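Livros e Adaptações > Dúvidas dos leitores > Ler antes ou ver antes?

13 de maio de 2022, por Subbarao Venkataraman

Ler o livro antes da série ou depois?

Oi, gente! Comecei a ver Hellevard com a minha irmã (estamos no terceiro episódio, sem spoilers, por favor!) e descobri que é baseada num romance de 874 páginas. Sou leitor lento, leio no ônibus e antes de dormir, então isso me tomaria uns bons meses. A série eu acabo num fim de semana. Minha dúvida é se vale parar agora e ir para o livro, ou se vejo tudo e leio depois já sabendo quem é o culpado. Também queria saber se a tradução presta, porque o meu inglês dá para legenda e olhe lá. Ah, e alguém sabe se o conto "Sầm", que vem no fim da edição de capa dura, tem ligação com a história principal?

marilu_lê

Eu pararia a série já! Fiz o contrário com Nollow e me arrependi até hoje, porque passei o livro inteiro vendo a cara do ator em vez de imaginar a personagem. Em Hellevard o medo vem muito da narradora, que mente para a gente desde o primeiro capítulo, e na tela isso some quase todo. O trecho do farol, na página 205, me fez levantar para conferir se a porta estava trancada (moro sozinha, não riam).
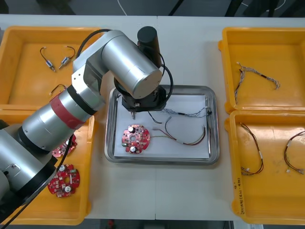
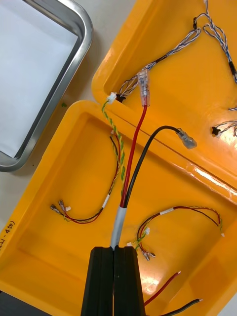

Sobre a tradução, gostei bastante. Tem umas gírias meio velhas nos diálogos dos adolescentes, mas a gente se acostuma. Só fuja da edição de bolso, a letra é minúscula e a minha começou a soltar folha antes da metade. E não se assuste com o tamanho, os capítulos são curtinhos, perfeitos para ônibus. O conto se passa na mesma vila, em 1784, e explica de onde veio o sino. Dá para ler separado, mas deixe para o final mesmo, senão você mata uma surpresa da segunda parte.

tonho.p

Discordo um pouco da colega. Vi primeiro e li depois, e curti os dois. O final da série é outro, então saber o culpado da tela não estraga tanto assim o livro. Se você está vendo com a sua irmã, eu é que não ia deixar ela esperando meses, coitada! Termina com ela e depois lê com calma. A parte do meio do livro arrasta demais, na minha opinião, lá pela 457 eu quase larguei e fui ler outra coisa. Retomei nas férias de agosto e aí foi.

Se gostar, procura Flotar, da mesma autora. É mais curto e ainda não virou filme, aí não tem esse dilema.

gabi_77

li só o conto, achei ok. a série eu larguei no segundo episódio, muito escura, não enxergava nada na minha tv

Fale com a gente | © 2022 Todos os direitos reservados | Voltar ao topo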